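Wikport Community Help
Household and Shared Spaces

Keeping the television stand in a shared lounge clear

Posted by Clondunlow Residents' Desk

We are responsible for the ground-floor lounge of a residential building. The lounge has a white television stand against a white wall, and items from the kitchen are regularly left on top of it. At present there is a blue book, an upturned orange-red bowl, a shallow white bowl and a round black lid or pan beside the potted plant. We should be grateful for advice on what may reasonably remain on the stand, and on how the remainder should be dealt with.

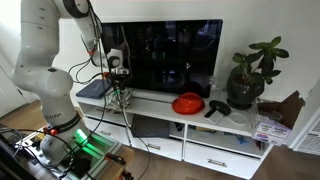 Should the television be unplugged before the top of the stand is wiped?
It is advisable to switch the set off and unplug it first, then to wipe the surface with a slightly damp cloth and allow it to dry before the power is restored.

We would add that the building has 40 flats, and that a notice issued in November had little effect. Any arrangement must therefore be simple to follow.

Ellarik Housing Support
Accepted reply – 40 readers found this helpful

Our usual guidance is that the top of a television stand should hold the television and no more than 2 other items. A plant is acceptable if the pot has a saucer and the leaves do not touch the screen. Water should be given sparingly and always away from the set.

Bowls, lids and other kitchenware should be returned to the kitchen at the end of each evening. We suggest 9 p.m., when most residents have finished eating. Books may go in the compartments below the top, provided that the air vents of any equipment kept there are not covered.

Cloths require separate mention. A dish towel left on the stand tends to be used on the screen by the next person who notices dust, and kitchen towels may carry grease or grit.

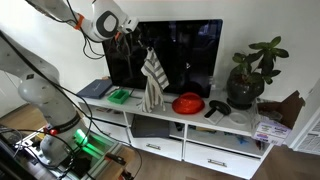
A soft, dry microfibre cloth should be kept in one of the drawers for the screen alone, and labelled accordingly. Dish towels should go back to the rail in the kitchen or, if soiled, to the laundry. Household sprays should not be applied to the screen at any time – the maker's instructions will state what is permitted.

Matoušek 1311

Put a box by the door and anything left out goes in it. We empty ours once a month. The bowls do get claimed, the lids mostly not.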